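The Kitchens of Ellwood Are Getting Smaller

April 2, 2024

When Veronica Cârstea bought her flat in Ellwood, the kitchen had space for one person, if this person did not open the oven. She has cooked there for 11 years. Last month I visited her and she made soup for four of us, and we ate it standing in the corridor.

In the new buildings on Bolovwood Street, the kitchen is often only one wall of the living room. Families who come from the country towns find this strange. They remember a room with a door, a table with an oilcloth, and a grandmother who decided who may enter.

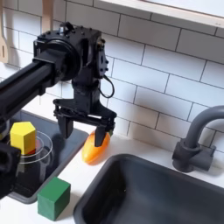 Despina Lazăr draws plans for a small firm named Nistor. She told me that her clients ask first for a big sofa and only later where they will peel potatoes. "They believe they do not cook," she said. "Then the first child arrives and they phone me again." For a flat of 90 square metres she now proposes a half wall, so the smell of onions stays on its own side. A half wall costs 2000 dollars, and most clients say no.

I understand them. My own kitchen in Birkavby was large and cold, and in winter we all moved with our plates near the heater in the other room. A big kitchen is also a big floor to wash. 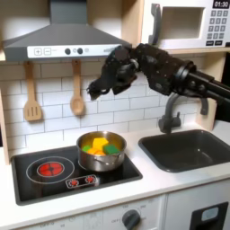

Relu Mocanu rents out the upstairs hall of the old bakery, where neighbours can cook together for an evening. In March the hall was booked almost every night. People bring their own knives, because the ones in the drawer are terrible, and they argue about salt. He charges 600 dollars a month to the group that comes most often, and he does not want to raise it.

Irina Mihăilă belongs to this group. At home she has two burners and a counter as wide as her chopping board. She makes her dumplings at the hall and carries them home on the tram in a cake tin. I asked if she would like a bigger kitchen. She thought for some time, and said she would prefer a window.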